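Nimano 3 motion planning and grasp suite: review after a month of bench use

Reviewed by Bjarke Zoëga, 1 Jan 2025

Nimano is a planning and perception package for single-arm cells. Version 3 adds a new grasp module and a rewritten task editor. We bought one seat to replace a pile of our own scripts, and I have used it most working days for a month.

Setup took an afternoon. The arm driver loaded the first time. The hand-eye calibration tool did not, and I had to run it twice before the error dropped to where I wanted it. The manual covers this in one line. Guoqing Xu, who looks after our lab machines, found the missing setting in the release notes.

Our standard test is a pick-and-place job with toy vegetables and a basket on a white table. It sounds easy, but the shapes vary a lot and the glossy ones give depth cameras trouble.

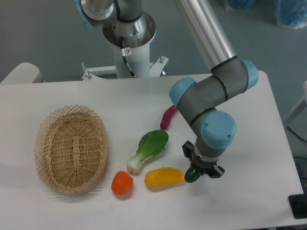

Over the month I logged 1053 pick attempts. Most of the failures came from the segmentation step, which sometimes merged two items lying close together. Turning up the edge weight helped, at the cost of slower detection. Grasp ranking is good. It prefers grips near the middle of an item, and it drops any that would put a finger into the table.

The planner is the best part. Paths are smooth and the elbow stays out of the way of the items still waiting. You can lock the elbow side from the task editor - something I used to do by hand in a config file. Planning time was roughly 32 milliseconds for a short move on our machine. Long moves across the base took more, and 6 of them timed out and had to be planned again.

Things I did not like:

The task editor has no undo for deleted nodes. Save often.
Log files use a private format, and the export tool drops the gripper width.
The simulator shows the fingers a little wider than the collision model does, so near misses look like contact.

I also tried Brasix last May. It has better logs and a weaker planner. If you mostly need to find out why picks fail, Brasix is still worth a look. For a crowded table I would take Nimano.

We are keeping the seat. Support says a fix for the export tool is in the next point release, and I will update this page once I have run it.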